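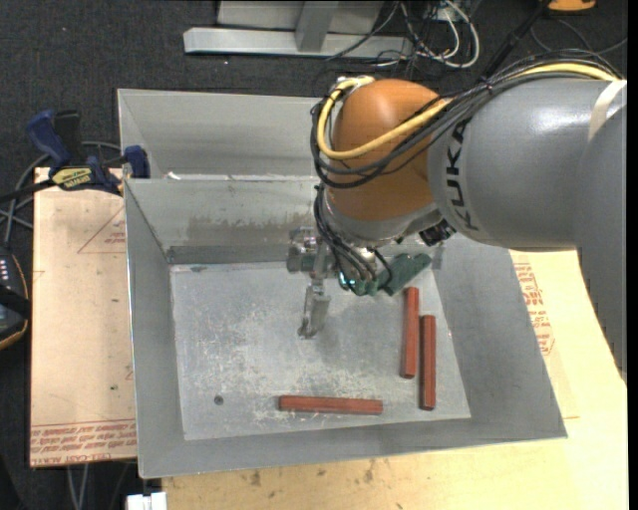 Re: [workshop-list] Grey bins, scratched floor, repaint or leave?

Hello all,

I answer between the lines, I hope the quoting survives.

> We have now the same question for all of the sheet-metal bins in
> room 309. The floors are scuffed so much that new people ask if the
> bins are old stock. Should we repaint them in August, when it is
> quiet, or put in a liner? Eshun offers a rubber mat cut to size,
> Horkero says powder coating again and finished.

My opinion is to leave the walls alone completely. With our bins it is the same as in the picture: the floor takes all the damage, with the pale scratches and the whitish speckles most dense in the middle and toward the lower edge. A full new coating for one bad surface is a lot of money, and the bin must be away from its place for the whole time.

We tried the coating at Warkeo on three bins. It looked very nice on the first day. After five weeks of metal parts I could not tell you which three they were, and I had to look under the rim for the sticker.

> Does somebody have experience with the mat? I am afraid that small
> parts will go under it.

Yes, and you are right to be afraid. With flaring walls like ours the mat must be cut to the floor only, and not go up on the slope. Our first one was cut too large and it made a wave along one side. Small washers went under the wave and stayed there until the next cleaning. The second one was cut a little smaller than the floor and glued at the corners, and this was better, but then you cannot lift it out to shake it. So you choose which problem you like more.

> Also the color. Grey parts in a grey bin are hard to see.

I agree with this point the most. A mat in a light color would help more than any paint, but please ask Eshun for a matte one. The shiny kind gives reflections from the ceiling lamps and you are again looking for your part.

For cleaning, before you decide anything: vacuum first, then a damp cloth with mild soap, then dry it well. Some of the speckles on ours were only dried dirt and came off. Do not use the wire brush. I did it once and I made most of the scratches myself, I think.

If you order mats, Cluda would like to join with 3 pieces in the same size. Please write to me before the order goes out, I need one day to measure again.

Regards from Cluda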